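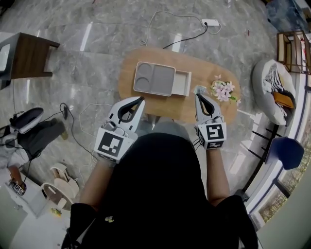
1/ Oval tables and sorting trays, part two. The question from Seon-mi Won was why I keep telling people to put the tray toward one side when the middle of the table is free.

2/ Working space. A tray in the middle splits an oval top into two areas, neither much use. Push it up and to the left and you keep one decent area on the right for whatever is waiting to be sorted.

3/ My tray is grey, divided, light rim. Two round recesses on the left, one larger rectangular compartment on the right. Round ones take coins, clips, small hardware. The rectangle takes anything with a long side.

4/ The small white open box goes flush against the tray's right edge. Leave a gap and paper ends up in it. Shallow is fine. A deep box hides what's at the bottom and you stop emptying it.

5/ Paper gets handled on its own. Crumpled bits, receipts, notes out of a pocket: flatten first, then box. Skip the flattening and a shallow box is full after 13 items. Flattened, I get 31 in the same one.

6/ Artificial flowers stay on the table, off to the right. Pink and white, small green leaves. They weigh very little and can be shifted with one hand. A vase of water beside paper is a poor arrangement.

7/ Eugeniusz Marciniak asked about rounded table edges. Small round things roll off them. Keep a hand's width clear all the way round and don't sort at the rim.

8/ Floor. Marble-patterned grey tile shows every cable, which helps. The white power strip sits on the floor well beyond the table. White leads on grey are easy to spot. Check under your chair before you push it back.

9/ Side table: square top, dark wood, in the corner. Used for overflow only. If it has had something on it for more than 2 days, that thing needs a proper home.

10/ Time for a full clear of the table is about 5 minutes, tray included. Wipe the top along the grain, put the tray back first, then the box.

11/ Drawer inserts in July. Measure the inside of the drawer, not the front.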